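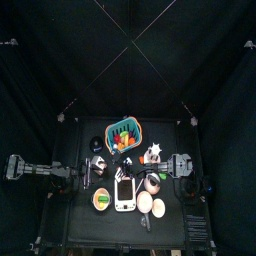 # Greengrocer Basket and Play Kitchen Bits

Play food for people who take lunch seriously and have no intention of eating it. The basket is teal plastic with an orange handle, it comes from our Kidstead range, and it holds more produce than most of us bought last week. There's a yellow banana in there, a pepper, some red and orange fruit, and a few smaller things your child will name with great confidence and get wrong.

The basket is meant to be emptied. It will be emptied on the stairs, mostly.

## The carrot

Every set of toy vegetables has a favourite and ours is the carrot. It's short, stubby and glossy orange, with a dark green ridged top that gives small fingers something to grab. Ehab Tahiri, who looks after our spares shelf, sends out more replacement carrots than everything else put together. We don't know where they go. Check the car.

The white bowls are sold separately. They come in a few sizes and suit soup, salad, or carrot on its own, served repeatedly until you say it's delicious.
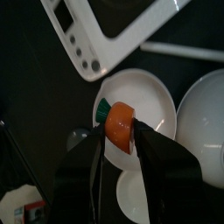 ## Looking after it

- Wipe with a damp cloth and a drop of washing-up liquid.
- Keep it out of the dishwasher, the oven and the real soup.
- Leave the basket to dry upside down, handle folded or not, as you like.
- Small pieces aren't for children under three.

## Ordering

| Item | Code |
|---|---|
| Basket with produce | KS-360 |
| Spare carrot | KS-18 |
| White bowls | KS-90 |

Orders leave our Erwood warehouse within two working days. The February delivery sold out before we'd finished unpacking it, so if the basket shows as out of stock, leave your email and Aicha Berrada will write when more arrive. She won't write about anything else.

Returns are fine if the produce is all there. Please count it before you post it, and look under the sofa first.

Page updated 2018-04-04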